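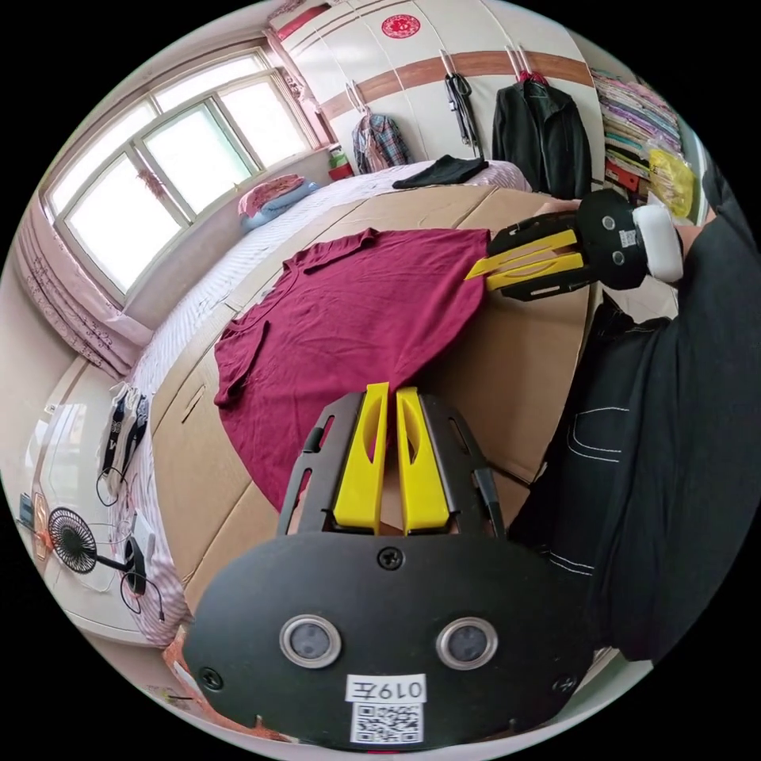
Print this page | E-mail this to a friend

Equipment planner wanted, part-time, Cullidport

I'm Treasa, and I run purchasing for the Cullinane project. We teach robots household jobs, shirts and other laundry mostly, and by July I have to budget for 48 more hand-held gripper sets — plus spare fingers, chargers, cases, the lot!

I need somebody who likes quotes and spreadsheets (I really don't) and will call suppliers until they give a straight answer on lead times. You'd also visit people at home and ask what wears out first. No robotics degree needed, but purchasing experience is a big plus.

It's around 68 hours a month and pays $2855. Write to Treasa Mulligan at the Stindham office and tell me about the last big thing you bought for work.

Recent listings
Warehouse scheduler, Stindham
Prorer bench technician
Night dispatcher, Cullidport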